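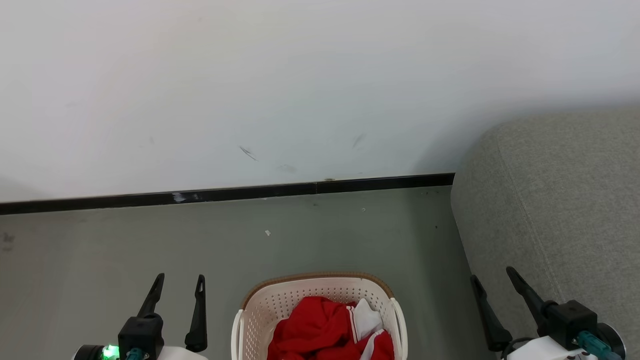
I'm putting together the equipment request for the second half of the year and would like comments from this list before it goes in on Thursday. Most of what follows concerns the laundry task, which takes up more of our robot time than anything else. The basket we use now is the white plastic one with the perforated sides and the brown woven-look rim, and it sits on the floor between the two grippers with the red clothes heaped in it. Every cost below assumes we keep that layout: one basket, two arms, floor level, sofa next to the work area.

Kenta's message from last week is quoted here because I answer it point by point.

> From: Kenta Ikeda
> Subject: Re: second station, what do we need
>
> I went through the parts shelf at Vurimthorpe. We have 9 spare
> gripper fingers, all black, and no spare finger mounts. If a mount
> cracks we are down until Sondberg ships one, and the last order
> took 13 working days.
>
> I would rather see the money go to mounts and cables than to a
> second pair of arms. The arms we have stand idle most evenings.
> A second operator would get us more hours than a second station.
>
> Also, can we please settle on a clothing set. Half of what we
> fold is whatever people brought from home.
>
> Kenta

On mounts and cables: agreed. I asked Sondberg for a price on a spares kit and they came back at $1,407. That covers four finger mounts, two actuator cables and a bag of fasteners. They won't sell the mounts singly. I tried. The kit goes at the top of the request, and if the rest is turned down I still want that line approved.

On the second station: I have moved it to next year. The quote from Miyazaki was good only through April, so we would need a new one anyway. I don't want to ask for arms, a base and a second charging point while we can't staff the first station past five o'clock. The floor space at Vurimthorpe would also need sorting out. The second room has carpet, and we have no numbers at all for driving the base on carpet.

On the second operator: this comes out of a different budget, so it won't appear in the equipment request. I have written to Andiler about evening cover for three evenings a week and will post their answer. If anyone has worked with them on teleoperation shifts, please tell me how they handle training time. Their rate sheet doesn't say whether we pay for it.

On clothing: I have put in $634 for a fixed set. It would be bought in duplicate so that one set can be at the laundry while the other is in use. My draft list has T-shirts, towels, socks, and tracksuit-type tops in two or three sizes. I want to keep some strongly colored items with contrasting trim, and some large soft pieces that fill the basket on their own. Plain gray is the one I would like opinions on. With the light gray sofa right beside the work area, gray clothes would give us a harder case for the cameras, and I can't decide if we want that in the main set or in a separate bag for testing.

Two smaller items:

Baskets. I would like three more, of different makes. Everything we have collected on lifting and carrying so far uses the same short handles, and I don't trust the results to carry over to a basket with cut-out grips or a cloth one. These are cheap enough to go through petty cash, so send me links if you have a preference. Please keep to ones the arms can reach into from above without hitting the rim.

Room repairs. The wall behind the work area has a couple of dark scuffs and the baseboard has a whitish one. I am leaving painting out of the request. If the landlord raises it at the end of the lease we can deal with it then, and in the meantime I would prefer that the background stay the same from one session to the next.

What I still need from you:

— anything missing from the spares list, especially cables. Kenta, does the teal connector on each gripper come with the actuator cable or is it a separate part? The Sondberg drawing shows it both ways.

— a yes or no on the duplicate clothing set

— any objection to holding the second station until next year

Please reply to the list and not to me alone, so that the purchasing people can see the discussion. I will close the request at noon on Thursday with whatever has come in by then. Late additions can go in the next round, but that one doesn't open until the new budget is set.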